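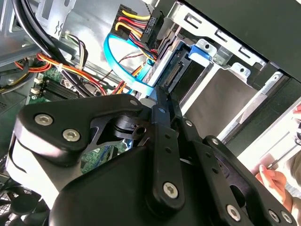 How long should a club runner rest between two hard 1000 m repeats?

Long enough to run the second one at close to the pace of the first, and for the runners in our group that meant more than 21 minutes.

Figure 2. Black gripper at the open side of a desktop computer tower.

Athletics > Middle Distance > Papers > Section 4

Abstract Methods Results Discussion References

4. What the second repeat told us

I went into this part of the study expecting the rest period to matter a little. I coached at Winmont for years, and we always sent people off again when they stopped puffing – that was the whole method. So when Tibor Fekete and I set up the repeats at the Plollard track in April, I would have bet on a small difference between the short rest and the long one.

The difference was bigger than that! After the short rest, most runners lost their time on the third lap-quarter or so, well after the start, and they lost it in a lump. They went out at the pace they remembered, felt fine (they told us so, loudly), and then faded on the back straight. With the 30 minute rest the fade mostly went away, and what was left looked like ordinary pacing mistakes.

Raimonds Jankauskaitė, who did the hand timing with me, thinks some of this is wind. He may be right. The back straight at Plollard is open on the far side, and we only had 2 sessions there before moving to the Oláh track, where the trees help a lot. I've kept the sessions apart in the results for that reason, and I'd ask anyone comparing them to do the same.

One more thing about warming up again. We let the runners do what they liked during the long rest, and they jogged, sat, ate bananas and argued about spikes. I can't tell you which of those helped. A tighter version would fix the routine, and that's what we plan for the Paster group next.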